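Scuffed gray metal bin, two holes in the floor: paint it, line it, or leave it alone?

Posted in Workshop & Garage, 14 Jun 2019

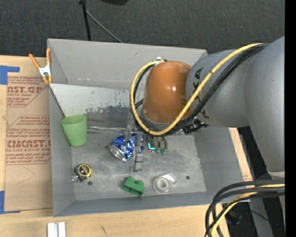

The bin with a blue can, a tape measure and a roll of clear tape in it.

Hi everybody, I've been reading this board for ages and finally have something to ask, so please bear with me if I ramble a bit. I have a big open metal bin that I use as a catch-all for the odds and ends that pile up through the week. Tape, cans for recycling, measuring things, whatever needs a home until I get to sorting it. I love it because it's the right height and I can see everything in it at a glance, which is more than I can say for the drawers at my old place!

My trouble is the inside. The sloped panel below the back wall is scratched up and the paint has worn away in patches on the lower part. The floor is scuffed and has some faint stains on it, and there are two small round holes in it, one near where the tape measure is lying and the other out past the clear tape. I dropped a little bag of screws in there last month and I'm fairly sure a couple went down one of those holes, never to be seen again.

So do I sand and repaint it, put down some kind of liner, or just quit fussing? And should I plug the holes? I have a can of Dusden metal enamel left over from doing the porch rail, if that helps. I don't want to spend more than $25 on this.

Thank you so much in advance!
porchrail_kit

Hello and welcome! What a handy bin, I'd be happy to have one that size. I did a very similar job on an old parts tub last October, so let me tell you how it went for me, mistakes and all.

I wouldn't repaint the floor. Mine looked beautiful for maybe a month, and then the first time somebody tossed a wrench in there it chipped and I was right back where I started (and a little grumpy about it). The sloped panel is a different story. Things mostly slide down it, so a good coat has a fighting chance. Wash it with dish soap, let it dry overnight, scuff it lightly with 400 grit, wipe off the dust with a damp rag and let it dry again, then put on two thin coats of your enamel. Read the can first to see whether it wants a primer over bare metal. Mine did, and I skipped it, and I was sorry.

For the floor I'd go with a rubber mat. I bought a plain ribbed one from Kiterwood, the kind sold for truck beds, and cut it with a utility knife and a straightedge. Make yourself a cardboard pattern before you cut! Bins like this are hardly ever square, and from your picture it looks as if the left wall tapers and the right one slopes, so you can't just go by one length and one width. I trimmed mine 3 times before it would lie flat, and there's still a gap in one corner that I've made my peace with.

The mat will cover the holes too, so that takes care of your screws. If liquid ever gets in there I'd punch through the mat over each hole so it can drain. Those last few drops out of soda cans get sticky in a hurry.

Let us know how it comes out, I'd love to see it with the mat in!
marigold_bench

just leave it. its a bin
tooltray

I'm mostly with marigold_bench on the mat, but I'd plug the holes as well if you keep small hardware in there. Imier makes push-in rubber plugs in a mixed bag, and they pop right back out when you want to hose the thing down. Measure across the hole first, the sizes are closer together than they look in the package. You might also set a small tray in one corner for the screws so they aren't rolling around under everything else. I use the lid from an Ammann storage box for that and it's been fine for years.
two_sheds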